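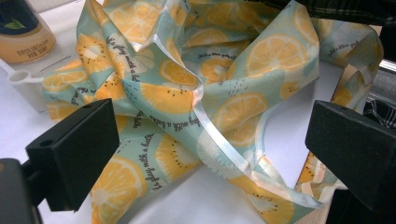
Rūta Baranauskienė: if you've got the money set aside, just order the arms now. Prices only go one way and you can work out the tasks once they're on site.

1/
I've heard this from three people now, so it gets a thread. We have a budget for this. I don't want to spend it on arms that sit under a dust sheet until we've decided what they're for. Our last automation purchase is still in its crate at Litton and I walk past it every time I go to the loo.

2/
What we've got so far is a pair of hand-held grippers, a table and a pile of bits to pick up. Thin printed cloth, plastic bottles, a tray. It costs very little next to an arm, and it tells me a fair amount about what an arm would be asked to do. Whether it tells me enough, I'm not sure yet. More on that below.

3/
The Brornard quote came in August. Nice brochure. The price on the front page covers the arm and the controller. Fingers are extra. So is mounting, so is the safety review, and "application support" is priced by the day with no guess at how many days. I asked for a guess. I got a second brochure.

4/
Flekik were more honest, or had a less polished sales team, which can look the same. Their figure was higher to begin with, then had fewer things bolted on underneath. By the time I'd put both on one sheet they were close enough that I stopped caring which was cheaper and started asking who picks up the phone.

5/
Cloth is where I get suspicious of any demo. Every vendor video I've been sent shows a box going into another box. Ask for something thin and crumpled, with a hem and a ribbon on it, and the conversation moves to "phase two". Fine, then phase two needs a line in the budget and I'd like to see it before I sign phase one. 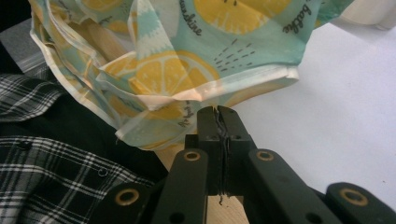

6/
Fingers and linings. I've put these down as consumables and had an argument with finance about it. They wanted them under equipment, one purchase, done. Grip surfaces wear. Anybody who has owned a pair of bicycle brakes knows this. I've allowed for 200 finger liners in the first year and I fully expect to be told off for being either mad or mean.

7/
Someone at Flekik suggested one set of fingers could do everything we want. Maybe. A full bottle and a bit of thin cloth aren't the same problem, and I'd sooner price two sets and be pleased to hand some money back.

8/
The table. Please budget for the table! We looked at the Triệu bench, a very handsome thing, adjustable in all directions, and the delivery charge alone made me put the kettle on. For now we're using an ordinary one. If an arm comes it'll need something heavier, and that cost is never in the arm quote.

9/
Cables and power. I left these out of my first draft completely. Then I spent an afternoon looking at where everything plugs in and added a line. Then I doubled it.

10/
People's time is the big one, bigger than the arm by my sums. Someone has to do the picking and lifting by hand, someone has to sort the recordings, someone has to decide what a good one looks like. I've put in 4 months of that before any arm order goes out. Rūta thinks it's far too long. She may be right, but I can stop early, and I can't send an arm back because I've changed my mind about bottles.

11/
Things I will not be paying for, whatever the discount:
– a support contract longer than the warranty
– a "starter pack" with no contents list
– training for ten when we have three people
– software seats billed from the day of order

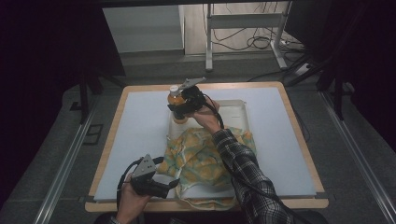
12/
Lots of you asked the same thing, so: would you lease instead of buying?

For the first arm, probably. The lease works out dearer over the full term, but it has an end date, and the version I was shown included swapping the fingers. Read the return conditions though. Mine wanted the original packaging.

13/
Asked Brornard to come and try our own cloth on our own table, with no props of theirs. Waiting on a date. If they turn up and it goes well I'll say so on here, grudgingly.

14/
Rūta, if you're still reading – send me your spreadsheet. The one with the spares tab.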